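Speaker notes: Gathering Examples in the Simulated Kitchen
Friday session, second talk after lunch

Slot is 40 minutes. Leave the end open for questions, this crowd likes to argue.

Start with the kitchen up on the screen before saying hello. Everything in this talk comes out of a simulated kitchen, so the stove, the counter and the arm are all rendered. Say that once, early, and then just talk about it as a kitchen, the way we do all day.
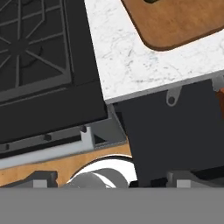 Two views from the same kitchen, one looking down past the gripper fingers and one from farther back.

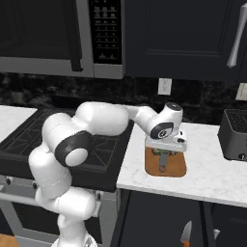
Riet Coppens wrote back on the draft of these slides that a learner doesn't care how pretty the kitchen is, it cares whether the person driving the arm hesitated, and that I should open with hesitation and leave the rendering for the hallway. I'm taking half of that advice. Hesitation gets its own section and it comes next. But I love the rendering and people will ask.

HESITATION

This is the part I'm most excited about, so don't rush it!

When we started on the Winier set, we told everyone to be careful. Move slowly, think, then grasp. And they did, they were lovely about it, and we ended up with recordings full of little pauses. The arm comes over the counter, stops, waits while a human makes up their mind, then goes down. The human knows why they stopped. The learner has no idea. All it gets is a view, a joint position and the instruction "stay where you are," over and over.

So the policy learned to stop over the counter. Beautifully! It would glide in and hang there. Wait for the laugh if there is one.

What we changed: you plan with your hands off the controls. Look at the views as long as you like, say out loud what you're going to do, then press record and go. If you change your mind halfway, finish badly or throw the run away. Don't park.

(If somebody asks about trimming the pauses out afterward: yes, we tried. It works for pauses in open space. Close to an object it makes the motion jump, and I'd take a clean new run any day.)

TWO VIEWS

Go back to the pair here. Point at the close view first. You get the fingers and whatever is right near them, and very little idea of where the rest of the arm is. Then point at the wide one. You get the arm over the stove and the board on the counter, but look at the green item under the gripper, partly hidden by the housing. Each view is missing something the other one might have.

Frans De Bruijn and I went back and forth on this for most of July. His position was that people should drive using only the views the learner will get. Mine was that they should have a free camera they can swing anywhere, so the work is less tiring. He was right and I'd like that on the record. If I can peek behind the gripper and the learner can't, I'm making decisions with information it will never have. The example looks perfect and teaches something you can't do from its seat.

Mention the small cost. Driving gets harder at first. By the second afternoon most people stop complaining.

VARIETY, AND HOW WE FOOLED ourselves

We had 75 runs of one task and were very pleased with them. Then Willy Postma played them all back on top of one another and it looked like a single run with a slight wobble. Same approach, same side, same wrist angle. We'd moved the objects around between runs, sure, but every one of us had picked up the same habit from watching the person before us.

Now we vary three things on purpose:
Where the arm starts. Some starts should be awkward, low down or folded up close to a cabinet.
Where the object sits, including spots that are annoying to reach.
Who is driving. Swap people often. Don't let the new person watch first.

The third one did the most for us. Godelieve comes in high and drops straight down, I come in low from the side like I'm sneaking up on something, and the learner is better off having seen both. There's a limit, and I should be fair about it: if two drivers do opposite things from the exact same starting point, a simple learner may average them and go straight up the middle into the cutting board. Have the Vitetti clip ready in case they want to see that happen.

MISTAKES ARE GOOD FOOD

Ask the room: who throws away every run with a fumble in it? Hands up. We used to.

A run where the fingers miss, back off and try again is gold, as long as the second try follows quickly and the driver meant it. The learner is going to miss. If all it has ever seen is perfect approaches, then the first time it's off by a little it's somewhere it has never been, with no example of how to get back.

We label these as recoveries and keep them. What we still throw out: runs where the driver lost track of the task, runs where the simulator did something physically silly, and anything with a long park in the middle.

LABELS

Short section, slow down anyway. Write the task sentence before recording. When you write it afterward you describe what you managed to do, and those drift apart faster than you'd think. Plain words. "Put it on the board" is a poor label, since half the time no two people agree on "it."

Joanne Clegg's point from the Nallville meeting fits here. She wanted several phrasings per task written by people who never drive. We did it and the labels got so much more normal. Drivers say "pre-grasp the utensil." Regular people say "pick that thing up."

IF THERE'S TIME

Show the replay tool, live. It crashed at Van der Linden, so open it during the break and leave it open.

QUESTIONS I EXPECT

Does it carry over to a real kitchen? Partly, and I don't have a good number yet. Say so.

How many runs is enough? Depends on the task. Train early on what you have, watch it fail, then go record the places where it failed.

Can we have the data? Yes! Come find me, I have the drive in my bag.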